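### 3.2 Conditions de stockage et contamination des surfaces optiques

Les oculaires et les lentilles de Barlow confiés à l'observatoire de Nutombridge ont été répartis en deux lots selon leur mode de conservation. Le premier lot, muni de bouchons vissés aux deux extrémités, a été rangé dans des mallettes garnies de mousse à cellules fermées. Le second a été placé sur étagère ouverte, bouchon côté œil seulement, conformément à l'usage en vigueur sur le site de Brultevau avant la révision du protocole.

L'échantillon comprend 60 oculaires, dont 18 présentaient dès l'origine des micro-rayures du traitement antireflet. Ces derniers ont été conservés dans l'analyse, mais leurs résultats sont donnés séparément au tableau 4. L'humidité relative du local a été consignée toutes les heures au moyen des enregistreurs Perkura déjà en place.

La contamination a été évaluée par diffusion de la lumière sous incidence rasante, suivant la méthode dite de Kirkegaard. Celle-ci présente l'avantage de ne pas exiger le démontage du barillet, opération qui introduit elle-même des particules et fausse la comparaison entre deux relevés successifs. Elle demeure en revanche peu sensible aux films gras d'épaisseur uniforme, que seul un examen en contraste interférentiel permet de mettre en évidence.

Les écarts entre les deux lots apparaissent dès le premier relevé et s'accentuent jusqu'au mois d'août, période durant laquelle la coupole reste ouverte une grande partie de la nuit. Les particules minérales dominent sur les pièces conservées à l'air libre. Sur les pièces rangées en mallette, les dépôts relevés sont principalement de nature fibreuse ; leur origine la plus probable est le chiffon utilisé pour l'essuyage des filetages. Dans 9 cas, une fibre a été retrouvée engagée entre le bouchon et la bague, compromettant la fermeture.
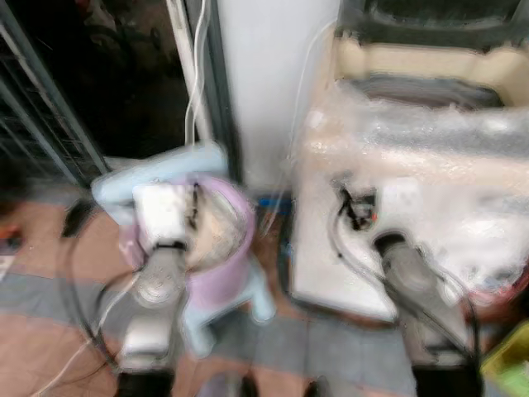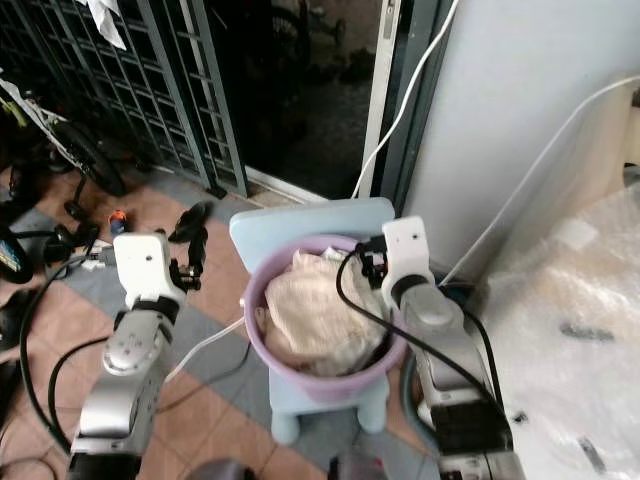
**Figure 3.** Seau en plastique posé sur un petit siège bleu clair, entre deux bras robotisés. Dans la seconde vue, le seau contient un textile froissé de couleur crème.

Il convient de rappeler que la durée de 60 jours retenue pour la campagne ne permet pas de conclure quant au développement fongique, dont l'apparition suppose une exposition prolongée à une humidité élevée. Les pièces du second lot ont néanmoins été isolées à titre conservatoire. Le nettoyage humide n'a été pratiqué sur aucune d'entre elles avant le dernier relevé, le dépoussiérage à la poire étant seul autorisé par le protocole.

La dispersion des mesures au sein du premier lot s'explique en partie par l'état des joints. Les bouchons dont le filetage présentait un jeu perceptible ont été remplacés à l'issue de la campagne, et les valeurs correspondantes exclues du calcul de la moyenne. L'incidence de cette exclusion sur l'intervalle de confiance est examinée à la section 3.3.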